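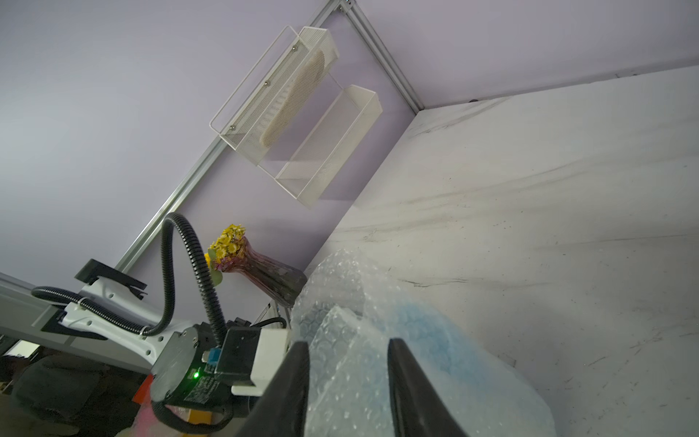 Ticket 3254: Washing machine stops mid-cycle, laundry room, Goodall building
Opened by: Mhairi Imrie
Assigned to: Nigel Pilkington
Priority: Low (changed to Medium by requester, changed back, changed again)
Status: Closed

September 11, 2023, Mhairi Imrie
The left-hand washer quits with 14 minutes on the display and shows E18. It doesn't drain. I now own a drum of gray water with a duvet cover in it. I have turned it off and on again, so please don't open with that.

Nigel Pilkington
Thanks for the report. Have you tried turning it off and on again? (The form makes me ask. It won't save otherwise.)

Mhairi Imrie
Yes.

Nigel Pilkington
E18 on the Gelau 900 is a drain fault. Usual suspects are the pump filter, a kinked hose, or a blocked standpipe. I pulled the machine out and the hose is fine. Filter cover is behind the kick plate, held on by one screw that was last turned by someone with a grudge.

Nigel Pilkington
Filter out. Contents: one hair tie, a collar stay, a quantity of felt, and a loyalty card for a sandwich shop in Brulcombe, nine stamps out of ten. Cleaned and refitted. Ran a drain-only program and it emptied. Duvet cover is on the rack. Marking as resolved.

Mhairi Imrie
Reopening. Same code, same 14 minutes. The duvet cover had already been through enough.

Nigel Pilkington
Back again. Pump runs but hums and gives up under load. Took the housing apart and found the impeller loose on its shaft, so it spins nicely when there's nothing to push. Ordered a replacement from Stommont, part 1530. Their site lists it as in stock, a phrase they use in a spiritual sense.

Nigel Pilkington
Part arrived. It was for the dryer. Returned.

Nigel Pilkington
Correct part arrived. Fitted, hose clips tightened, kick plate back on with a new screw. Ran the long cotton program start to finish with a full load of mop heads. It drained and spun, and the display reached zero. Invoice for $82 is attached to the building account.

Mhairi Imrie
Two loads done, no code. Happy to close. Could the June notice saying "temporarily out of order" come off the other washer, or is that one a separate ticket?

Nigel Pilkington
Separate ticket. Please use the form.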